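4.3 Pairing the sensor and setting the reorder point

The Meten shelf sensor reports the weight of one bin to the Bromico base unit. Each sensor must be paired and zeroed before a reorder point can be entered. Complete section 4.2 (base unit power and network) first.

Pairing

1. Slide the battery cover off the sensor and remove the pull tab.
2. On the base unit, press and hold PAIR until the lamp blinks green.
3. Press the button on the underside of the sensor once. The lamp turns solid green when the sensor is found.
4. Enter a bin number from 1 to 485. Numbers already in use are rejected with code E9.
5. Press OK. The display returns to the bin list.

NOTE: The base unit leaves pairing mode after 66 seconds. If the lamp goes out before step 3 is finished, start again from step 2.

Zeroing

Zeroing stores the weight of the bin itself so that only the contents are reported. The bin must be empty, with labels and dividers already fitted. Replacing a bin with one of a different size requires a new zero.

1. Place the sensor on a level shelf or table.
2. Set the empty bin on the sensor plate. It must not touch the wall or a neighboring bin.
3. Select the bin number and choose SET ZERO.
4. Wait for two beeps. Do not lean on the shelf during this time.

Keep the parts to be stocked outside the bin until zeroing is complete.
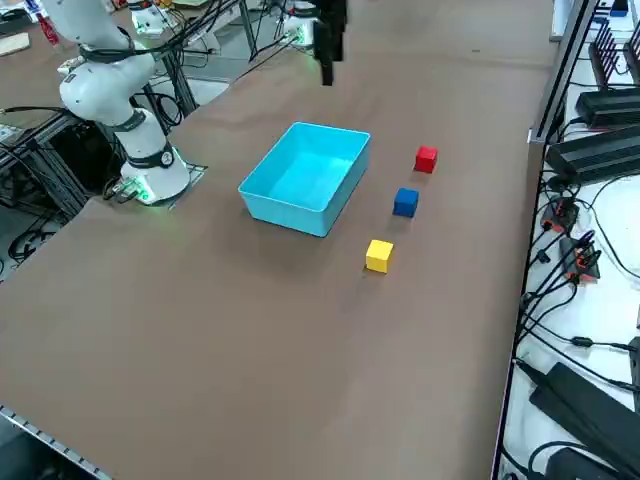

Figure 4-6. Empty bin with three cubes outside it.

CAUTION: Do not load more than 9 kg on one sensor. Overload bends the plate and is not covered by the warranty.

Unit weight and reorder point

1. Choose UNIT WEIGHT and place ten identical parts in the bin. For parts under 2 g, use fifty.
2. Enter the number of parts placed and press OK. The base unit divides the total and stores the result.
3. Add the remaining stock. Check that the displayed count matches the packing slip.
4. Choose REORDER POINT and enter the count at which an order request is to be sent.
5. Select the supplier list. The default list is Jasteo; a Chou list can be loaded from the service menu (section 7).

NOTE: Mixed parts cannot be counted in one bin. Use one sensor per part number – the base unit has no means of telling two parts apart by weight.

If the count drifts by more than one part overnight, check the shelf for vibration and repeat the zero. Drift that continues after a second zero is logged as code 213. Replace the battery before contacting service.

Units shipped before June have no SET ZERO entry in the bin menu. On these units, hold OK and the down arrow together.

Section revised Tuesday, February 5, 2019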